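Werkstattbuch Textil, Eintrag 16.11.2024

Überzüge Clurnska, zweiter Durchgang. Nur Stichpunkte, muss gleich noch zuschneiden.

Stoff von Usov ist da, schwarz, Ballen laut Lieferschein 208 g/m². Fühlt sich fester an als die Probe vom letzten Mal. Probestück gewaschen und vor dem Abstecken hängen lassen, Kanten rollen sich stark ein, also vor dem Nähen bügeln (niedrig!!, sonst Glanzstellen). Die alte Charge liegt noch im Regal neben der Overlock, bitte nicht mischen, das Schwarz ist ein anderes.

Schnitt: Umfang Unterkante jetzt 162 mm im Bruch gemessen, Nahtzugabe 10 mm rundum. Oben mehr Weite lassen, lieber bauschig als stramm. Beim ersten Schnitt hat die Längsnaht gezogen und der ganze Ärmel hat sich verdreht. Fadenlauf auf dem Papierschnitt neu eingezeichnet, der alte Pfeil war schief, durchgestrichen lassen damit man's sieht.

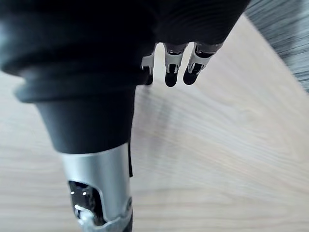 Schwarzer Ärmel mit weichen Falten, gerippter Strick über dem Handrücken, Saum unten dick umgerollt.

Saum ist mir zu wulstig. Steht unten richtig als Lippe über und wirft Schatten auf das schmalere Stück darunter. Varianten für nächstes Mal:
- nur einfach einschlagen, mit Zwillingsnadel absteppen
- Kante offen lassen, nur versäubern (sieht vermutlich billig aus)
- schmales Gummi einziehen, Tunnel so flach wie möglich

Tendiere zur Zwillingsnadel. Gummi erst wenn's rutscht.

Rippe gefällt mir dagegen. Feine Rillen, liegt sauber auf. Beim Ansetzen gleichmässig dehnen, vier Markierungen reichen, mit Kreide, nicht mit Stecknadeln, die hinterlassen in dem Strick Löcher. Differential an der Overlock ein Stück höher drehn und danach bitte wieder ZURÜCK, war schon wieder verstellt.

Fusseln: schwarz zeigt alles. Tisch vorher abwischen, Rolle liegt in der Schublade beim Garn.

Garn Zestville schwarz, letzte Kone 1.000 m angebrochen, reicht für die Muster, für die Serie nicht. Nachbestellen zusammen mit der Rippe bei Nazari, die liefern sonst erst im Januar.

Offen:
Zwillingsnadel Stretch suchen oder neu kaufen
Unterkante mit und ohne Gummi, je ein Muster
Probestück nochmal waschen, Länge vorher und nachher notieren
Papierschnitt ins Reine zeichnen, Version 2 draufschreiben, die alte Version in den Ordner

Reste vom Zuschnitt in die Kiste unterm Tisch, brauche die noch für Nahtproben.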